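Speaker notes - "The stop that didn't stop"
Tae-yang Hong, Gunitano user meeting, Jendthorpe, January 8, 2019

Slide 1. Say who I am, then straight in. We run a two-arm mobile unit in simulation before anything goes near hardware. The fault I'm covering was found there, and it would have hurt someone in the lab.

Slide 2. Set up the job. Drive to a door, bring the right arm to the handle, pull. Both arms share one stop signal through the Vitine controller. 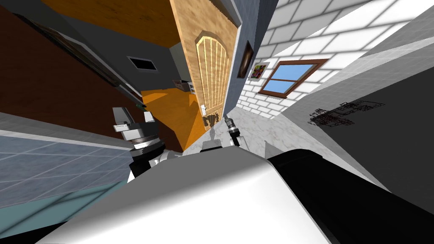 When the stop came in, the base braked at once. The arms kept going. The stop message sat in a queue behind old motion commands, and the longest delay we logged was 400 milliseconds. Pause here, let people do the math on arm speed.

Slide 3. Why we missed it. Our test only checked that the stop was received. Czerwiński's team had the same check and copied it from us - own up to this.

Slide 4. Kitchen work next. Same fault, harder to notice, as the moves are short and slow.
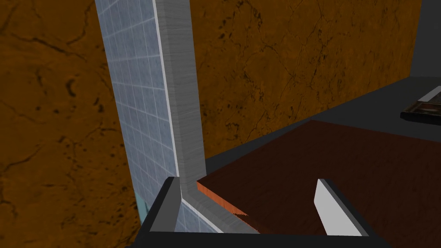
We ran 22 stops during counter tasks. In 5 of them the fingers were still moving after the log said "halted." The log was recording the request. Show the two timestamps side by side and leave them up.

Slide 5. The fix. Stop now has its own channel and clears the queue. The arm reports zero speed before the log can say halted. We reran everything in July and saw no late stops.

Slide 6. Still open: what the gripper should do if it's holding something heavy. We don't have an answer. Ask the room.

Skip slide 7 if short on time. Leave 2 minutes for questions.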